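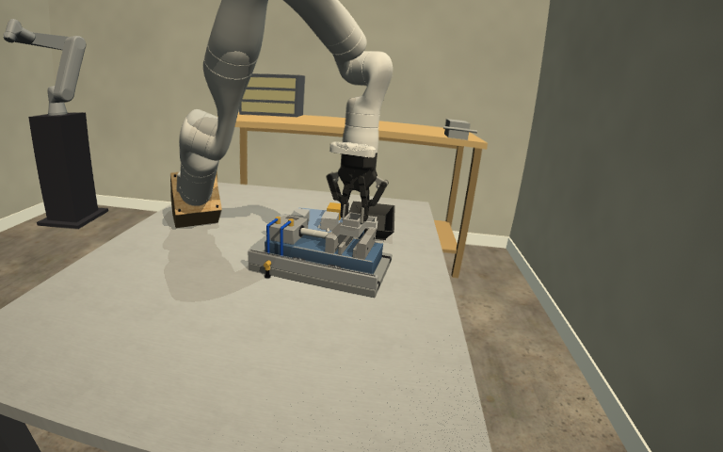
The gripper over the tray, in the simulated version of the workshop.

16 June 2019

I'd been in the kitchen for all of two minutes before there was a laptop in front of me and a mug of tea balanced on a box of stepper motors. "Don't move the box," I was told, "it's holding the table level." So that was my introduction to Lakico, which is the name of a robot cell that has been taking shape between this kitchen in Morby and a bench at Hukilen, the shared workshop behind the old dairy.

She asked me to leave her name out of it (she has a day job and would like the emails to stay away from it), so I'll call her the builder and we'll get on. She has been a Hukilen member for a few years, mostly making furniture, and got into robotics sideways, after she was asked to help rewire a control cabinet and found she didn't want to stop.

What I hadn't expected was how much of the thing is on screen. I'd turned up with my old boots on, ready for metal shavings, and spent the first hour looking at a room made of polygons. There's a big pale table, a robot arm bolted on a block at one end, a long wooden workbench against a beige wall. There's even a little grey vice-like thing sitting on the end of the bench. I asked whether the robot ever goes near it.

"Never," she said. "It does nothing at all. But I started with only the table and the arm, floating in grey, and I couldn't judge any distances. I put walls in and a floor and a bench, and suddenly I could tell when something looked wrong. You know how big a bench is. You don't know how big a grey rectangle is."

The job is easy to say and a pain to do. A bracket sits in among a lot of other parts, all of it on a thick blue base plate in a shallow tray, and the arm has to come down over it with the fingers pointing straight at the table, get hold of it and lift it clear without touching its neighbours. The builder wants Hukilen members to be able to leave a stack of fiddly repeat work with the machine and go and do something more interesting.

"Everyone says, oh, pick and place, that's been done," she said. "And yes, it has, in places where you can design the whole line for it. I've got grey blocks on one side, a rod poking across the middle, and a gripper with elbows. The fingers are slim enough. It's the bits above the fingers that catch you out."

She showed me what she meant, turning the view round with the mouse. The black linkages on the gripper stick out a good deal wider than the two fingers do, and one of her early approaches brought the arm down at a slight tilt. The fingertips would have been fine. The outside linkage went clean through a block. In the simulation that's a red number in a log file. She'd rather not think about what it is in metal.

I wanted to know how many goes it had taken, and she had the number ready, because the software keeps it for her. There have been 3275 simulated runs so far, of which 1233 ended with the bracket lifted and nothing else disturbed. I must have pulled a face, because she laughed at me.

"It's better than it sounds! Nearly all the bad ones are old. I had the bracket a few millimetres out of place in the model for most of the spring, and I was tuning everything around a mistake. I was so proud of that tuning as well. I threw the lot away in one evening and went to bed in a mood."

She moves the tray on purpose now. At first it was square to the table and everything went beautifully, and then she remembered what people are like when they put things down – so the tray gets turned a bit between batches, and the arm has to cope. When I saw it, it was sitting well off square. The blue bands and the little orange pieces are coloured that way so that she can find her bearings whichever way round the tray has ended up. "I did have everything in grey once. Never again. I spent a whole evening working on the wrong end."

We got on to money, as you do. The computer side has cost her mostly evenings. Her biggest single purchase for the real gripper so far was a set of bearings and pins from Ateş, the little surplus shop near the station, at £58, and she still thinks she could have haggled. The arm is the awkward bit. Hukilen is putting up half for a second-hand one, and she'd like to have it on its base in July, if the floor at that end of the workshop will take the weight. She has a spirit level and a lot of opinions about that floor.

I asked about the second, smaller arm, off to the far left on its black pedestal. Was that part of the plan too?

"That's a wish," she said. "I'd love to have one feeding the other. For now it stands there and I check that they can't reach each other. Ask me again in two years. Or don't, my partner's in the next room."

By then I was itching to see it run, so she set one going. I'd imagined something swoopy. It's very slow! She runs the last part of the descent at a crawl so that she can stop it and look, and a full pass with all the checks switched on takes 15 minutes, during which we ate most of a packet of ginger biscuits and I learned a great deal about wood glue. Every so often she'd lean in and squint at the gap beside the left finger, where there's a pale block and a small yellowy-orange one close behind it.

"That's my nervous spot," she said. "There's room. I've measured it over and over and there's room. I still hold my breath."

I asked what she'd tell somebody who fancied having a go at home and had never touched any of this. She thought about it for a while, and went to fill the kettle again while she did.

"Model the table first, and do it properly. Go and measure your own one, including the legs, and where the edge comes. I was always so keen to get to the arm. And save your files with sensible names – I've got one called final_new_use_this and it's the one with the bracket in the wrong place."

She'd like to hear from anyone in the Morby area who has levelled a heavy machine on an old concrete floor, and you can leave a note for her on the board at Hukilen, next to the lathe bookings.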